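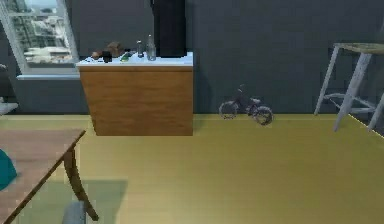 *Fig. 3. Kitchen-side view, Mirani sim room. Counter, bike and stool along the back wall.*

## 3. Scene reset and camera check (Serkmont mobile base, sim cell)

Do this before every batch. Also after any crash, any asset update, any time somebody has been in the layout editor.

1. Stop the runner. Wait for the prompt. Don't kill the window, it leaves the lock file behind.
2. Load the room from the Braltside share. Local copies go stale fast.
3. Reset physics. Let it settle 200 steps before you touch anything.
4. Open the head camera view and compare with Fig. 3:
 - window upper left, city backdrop showing through it
 - two clear bottles on the white countertop, taller one to the right
 - bicycle upright, facing right
 - stool at the far right, partly out of view is OK
 - corner of the wood table lower left
5. Bike on its side = physics didn't settle. Back to step 3.
6. Bottles missing or sunk into the counter: reload the small-props layer only. No need to reload the room.
7. Drive the base forward 895 mm across the open floor, then back. Pose error should come back under 9 mm. If its more, redo wheel calibration (section 2) and start over.
8. Save the state as `reset_ok`. Overwrite the old one.

> **Caution:** the table leg has its own collision mesh, and it's curved. Tight left turns near the table will clip it. Keep the base on the cabinet side untill the planner has a fresh map.

> **Note:** clear glass gives bad depth. Holes in the depth view around the bottles are normal, don't file a ticket. Holes on the floor are not normal, file one.

### If the view doesn't match

- Whole view tilted: camera mount offset got wiped. Re-enter from the Kesthorpe config sheet, restart the viewer.
- Backdrop plain gray: texture path is wrong. Doesn't affect driving but does affect the image logs, so fix before recording.
- Furniture shifted: wrong room version. Reload from the share.

Three failed resets in a row, stop. Save the log, put it in the Thursday folder with the room version in the file name. Leave the runner off.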